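Home | Guides | Handling | Safety | Contact

Good practice for picking fruit with hand-held grippers

By Jolán Major
8th May
13 comments | 2 shares

These are the working rules we use at Haltach when people record sorting and placing tasks with hand-held grippers. They apply to soft goods on a cloth surface. Karabo Venter wrote the first set in October, and the order below is the one new operators should follow.

1. Set up the surface

Use the cover that is already on the bed or table. Smooth the part you will work on. A folded towel makes a good target area because its color stands out from a patterned cover. Small folds are fine, but fruit should sit on it without rolling.

Leave the stock in its bags at the back, clear of the path of the jaws. Take out only what the task calls for. Price labels can stay on the bags.

2. Place the fruit

Mix the sizes. Large and small fruit need different jaw openings, and a session with only one size is of little use to us. Leave enough room between pieces on the towel for a jaw to go down on each side. 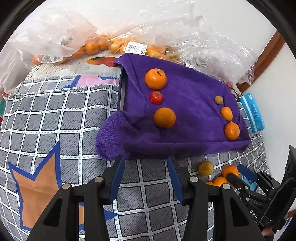 Fruit in two columns on the towel, with more on the cover beside it. Jaws open.

3. Approach

Open the jaws before you move in. Come toward the fruit slowly and line up so that it sits midway between the pads. If a second gripper is in use, agree on who works which side. The two tools should not cross over the towel.

4. Grip

Close until both pads touch, then stop squeezing. The pads should meet the fruit at its sides, near the widest part. Do not pinch by the stem. If the fruit turns as you close, open fully and start the approach again. Do not correct a bad grip in the air.
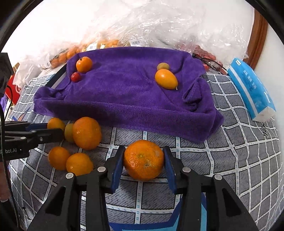
A large orange held squarely, one blue pad on each side.

5. Place and release

Lower the fruit until it rests on the surface before opening. Open both jaws fully, wait for the fruit to settle, then back away along the line you came in on. Dropping counts as a failed pick and is logged as one.

6. Checks

Look over the screws and pads after every 17 picks. Wipe juice off the pads with a dry cloth. Retire a pad at 400 picks even if it looks sound. Bruised fruit comes out of the set and is not eaten.

Send corrections to Benedek Kovács at the Kurkville office.

Previous | Next | Back to Guides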